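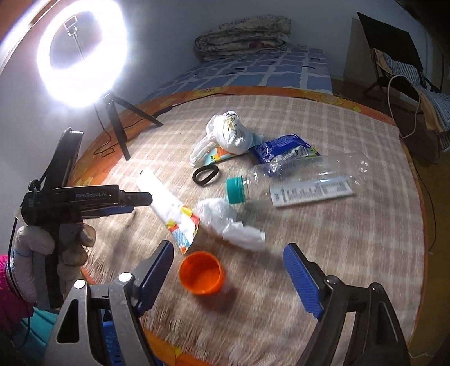 Home-built hand-held gripper: jaws don't close evenly on thin stuff

Posted by Rommel Cruzado, July 24, 2020

Hi all! I've been building a hand-held gripper at home, the linked-bar kind with two jaws and a blue ribbed pad on each tip, and I'm stuck. Cups and caps are fine, I can grab those all day. Wrappers and tissue are another story. On a blanket the left pad gets there first, drags the wrapper sideways, and by the time the right one shows up there's nothing between them. I've done more than 200 grabs since June and I'd say 30 of the wrapper ones were any good. The pivots are from an Ametti kit and the pads I glued on myself. Is it the linkage or the pads? (Please don't say start over, I've got 2,764 pesos left for this!)

Imelda Lagman

Linkage, I'd bet money on it. Take the pads off, close the jaws slowly with your fingers and watch both sides. Mine had slop in one pivot and that jaw always lagged — you couldn't see it until the last bit of travel. A thin washer under the pivot head fixed it for me. Don't crank the screw down instead, I did that and the whole thing got stiff.

Also try coming in at a lower angle, maybe 30 degrees off the blanket, so the tips push up a little fold and you pinch that. Wrappers on a hard table are way worse, by the way, so you're practicing on the easy version!

Erkine

could be the pads too. glue squeezes out and one ends up thicker. measure them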